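Tikbridge puts out house rules for home gripper work

Sun 7 May - Tikbridge has published a short set of good practice rules for crews who record table tasks in people's homes with hand-held grippers. Eleven pages, free to download. First version went round to partner firms in April, this one is the final.

Main points. Pads wiped down before every session. Fingers fully open at the start of each take. Same cloth, same light, same table for a whole batch - no swapping halfway. Household stuff on counters stays where the family left it unless it's private, then it goes out of the room.
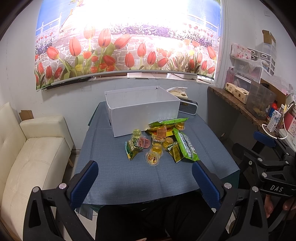
Batch size is capped too. Up to 200 takes per home, then the crew moves on. Wieser, which runs crews in several towns, wanted 1000 and didnt get it. The firm says it will comply but calls the limit "tight for small items."

Small items get there own chapter. Crews must mix shapes and wrappers in each set, and they can't line things up neatly first.
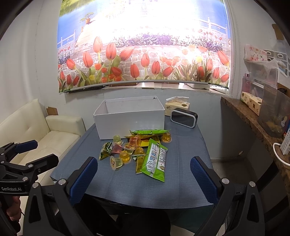

Plarkerari, the training outfit, will start checking crews against the rules next month. Pass mark is 100 percent on the safety section, lower on the rest. Checkers will look at setup mostly: one open box per table, goods loose in front of it. Jelly cups and wrapped snacks on a cloth, an open white box behind them, would be fine under the text. Stacked goods would not.

Still missing - anything on how long takes are kept. Zidalis has asked for a storage rule and wants it added before the next update. Tikbridge says comments are open, no closing date given yet.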